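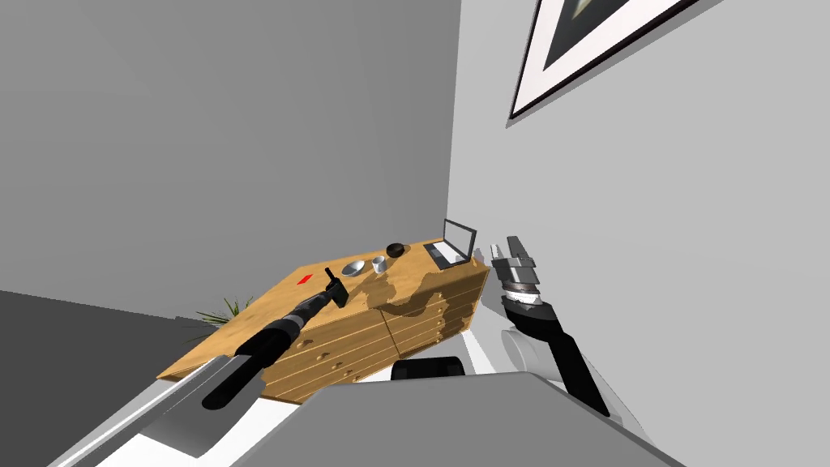 The dresser task in our simulator, the left arm over the top of the chest, the right one just beyond its right end.

For the last weeks I was fighting with one problem, and I want to write it down before I forget how I solved it. It concerns the planner in Catby, our small control stack for two arms.

The task sounds easy. There is a chest of drawers in a corner, and on it a laptop, a cup, two bowls and a small red thing. The planner must choose which arm goes to which object and find paths for both arms. With one arm it worked well since spring. With two arms it failed on 62 scenes of 374, and almost always with the same message: no valid path in the given time.

First I suspected the collision meshes. The open laptop is not a friendly shape, and our tool was wrapping it in one convex hull, so all the air between the screen and the keyboard became solid. I split it into two boxes, one for each half. This helped in a few scenes, but fewer than I hoped.

Then Erzsébet Dobos looked at my logs and asked why the goal poses are sampled for each arm separately. I had no good answer. The left arm took its favorite pose, with the forearm across the front of the chest, and after that the right arm had to live with what was left. In a corner with two walls this is often nothing. The planner was searching correctly for a path to a place where the arm could not be.

Now I sample the goals in pairs and throw away every pair that collides, before any path search starts. The check is cheap. I allow up to 700 pairs per scene, and the search gets only the best 3. I also changed the cost so that a gripper pays for being close to an object it does not want. The weight I chose by hand, and I am not proud of it.

One more mistake, maybe useful for others: the walls were in the picture but not in the planning scene. The renderer and the planner read different files — of course they did. Krum Vasić wrote a small script that compares both lists of bodies and stops the run when they differ. It found also a missing picture frame.

I still have failures when both arms want something on the same side of the chest. Wilson Chávez thinks one arm should simply wait, and I think he is right, but our scheduler does not know the word "wait" yet. I will start with this after the Ukora merge.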